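About Surent

Surent is a small importer of exotic fruits and dried spices, founded by Wissam Saab in Cutholm. We began with one product only, the pomegranate, because Wissam grew up with this fruit and could not find a good one in the local shops.

Today we bring tamarind, dates, sumac and fresh figs to grocers and restaurants. Our closest partner is the Awwad family orchard, where 560 trees are picked by hand. The flavour of their pomegranates is sour at first and then very sweet – some customers need a little time to like it.

The season opens in November and we ask that big orders reach us 3 weeks before. Every box is checked for colour, weight and soft spots.

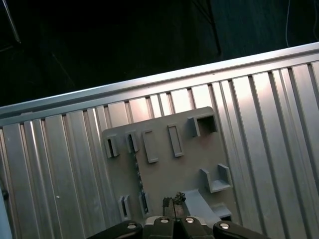
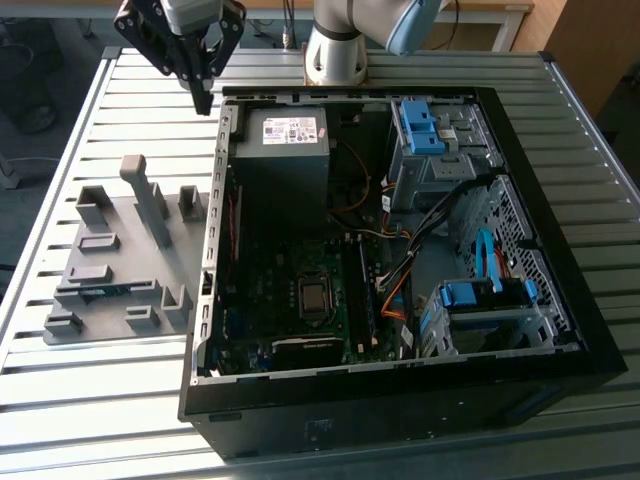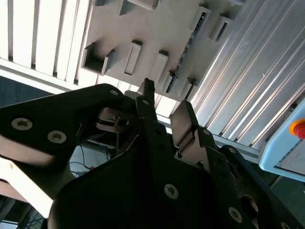

In the same building we keep also a tasting room, which we named Bornavora. It has place for almost 20 guests, and 2 times in the month we cook there with one chosen fruit. The last time it was tamarind, in a soup with lentils and as a cold drink.

If you are a grocer and want to try our products, please write to us and we will send you a sample box. We answer in English, French and Arabic.

Page updated 10 October 2019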